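The trend is called "lamp plus vase," and every home staging account I follow has been selling it since June. Put a lamp on something white, put flowers beside it, and a dull corner is supposed to become a place you want to sit. Hauwa Balogun swears by it. I have my doubts, and I've put two views of a lamp, flowers and white furniture against red brick on this page so you can argue with me.

My objections, before the pictures: fake flowers get dusty, lamp cords never go away, and white furniture looks good mostly to people who don't have to wipe it down. The Skovia newsletter ran 21 tips on styling a desk and not one dealt with the cord.

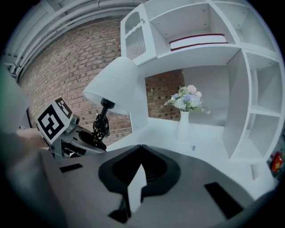
*Desk lamp with a flared white shade, black coiled cord at the base. Artificial flowers in a white vase.*

I'll give the brick some credit. It does more for the corner than the flowers do, and you can't buy it at the store with the vase. The hutch over the desk I'm less sure of. Slatted cabinet doors are charming until you have to clean between the slats, and I have done that for other people often enough to hold a grudge.

The cord is my real complaint. All those loops wound around the stem, and this is supposed to be the tidy end of the desk? Garba Tijani says to tuck it behind the base and stop complaining. I've tried that at home. It came back out.
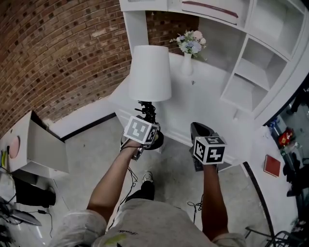

*Drum-shaped shade on a thin black jointed stand, with pale blue, white and pink flowers behind it. Empty cubbies to the right.*

I like the drum shade better, and I'd keep the jointed stand too. Empty cubbies don't persuade me of anything, though. Any shelf looks calm with nothing on it. Show me the same unit after a winter of mail and chargers and I'll reconsider.

Hauwa gets a reply on the next page, at her insistence.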